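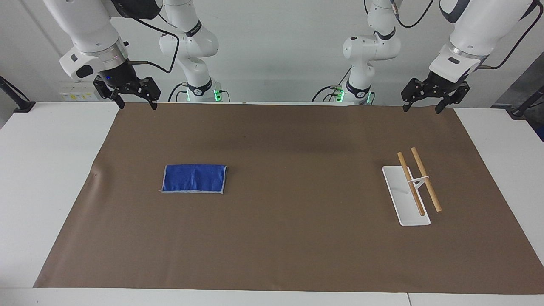
Photo: Quyên Lã

Folding the microfibre and covering the table

Kelly Rowbotham wrote after the March post to ask how I keep a work surface clean between small jobs, and whether the paper is worth the bother. My answer is yes, with conditions.

The cover is plain brown paper off a roll, laid over a white tabletop. It doesn't need to reach every edge. I leave a margin of bare table so that I can see the colour of the surface and notice if the sheet has crept. Small wrinkles are fine. A raised crease is a nuisance under anything with a flat base, so I turn that part of the sheet outward, where it does no harm. Tape is optional. I stopped using it when a strip from Brundham left a line of adhesive that took most of an evening to lift.

The cloth is royal blue microfibre with a grey edge. Mine are 39 cm square, bought in a bundle from Ackroyd, and they have held up to 48 washes by my tally. Fold in half, then in half again if the job is small. I keep it as a flat rectangle with plenty of clear paper on all sides. A folded cloth gives several clean faces in turn, and a crumpled one gives you no idea which part has already been used.

Washing: cool water, no fabric softener, no cotton in the same load. Softener coats the fibres and the cloth begins to push moisture along the surface. Line dry. Imelda Tagle uses a dryer on low and reports no difference after a year, so treat that part as preference.

The pair of wooden dowels joined with a loop is awkward to store and easy to clean. Leave the loop on. Wipe each stick along the grain with a barely damp cloth, turn it, and wipe again. I rest them on the white piece with the rounded corners while I deal with the paper, which keeps most of their length off the table. Dowels roll. The loop limits how far they get from each other but does nothing to stop the pair.

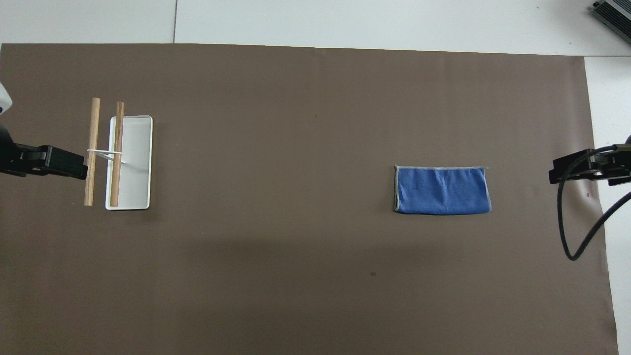
Order of work

Paper first, then cloth, then whatever is being cleaned. On the way out, reverse it. Lift the sheet by two opposite edges so the dust collects along the middle, and carry it to the bin before tipping.

One sheet lasts me nine sessions if nothing is spilled on it. Malcolm Wragg gets more by flipping his, though I find the underside picks up grit from the table. For anything oily I use a fresh sheet and put it straight out afterward.

Still to test: the heavier paper from Sternberg. I have a roll but haven't opened it.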